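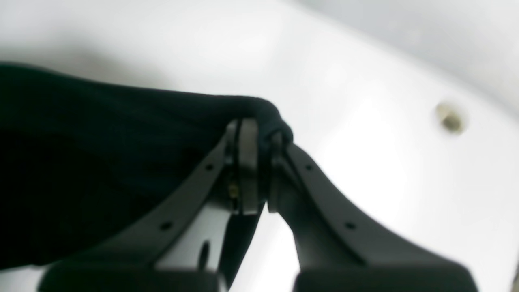

Dark blue cloth in a white sink, with the metal drain at the right.

Why Does Dark Cloth Lose Its Color?

Have you ever washed a new pair of dark socks and seen the water turn blue? The blue comes from dye. Dye is the stuff that gives cloth its color.

Cloth is made of threads, and threads are made of tiny hairs called fibers. When cloth is dyed, most of the color gets inside the fibers and stays there. A little bit just sits on the outside. Water can carry that part away.

Very dark cloth needs a lot of dye, so it often has more left over. That is why grown-ups wash dark things by themselves the first few times. Hot water pulls out more dye than cool water does.

Try it in your own sink. Ask a grown-up first. Put in the plug, run some cool water, and add the cloth. Wait 5 minutes. Then lift the cloth and look at the water. A white sink is good for this — even a little color shows up. 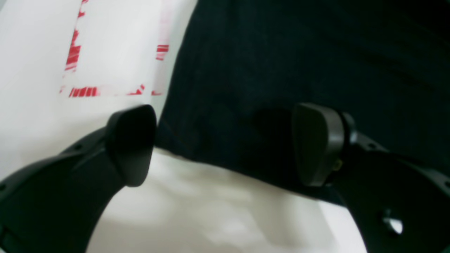
Folds matter when you wash cloth by hand. Dirt and soap can hide in them, and so can loose dye. Look at how the dark cloth bunches up over the white surface, with a wavy bottom edge. It has faint stripes near the top, too. Cloth with raised lines like that is called ribbed if the lines are knitted or woven in. Open up the folds, swish the cloth, and press the water out gently. Twisting hard can stretch it.

Rinse until the water looks clear. Hang dark cloth in the shade to dry, for sunlight can fade dye as well.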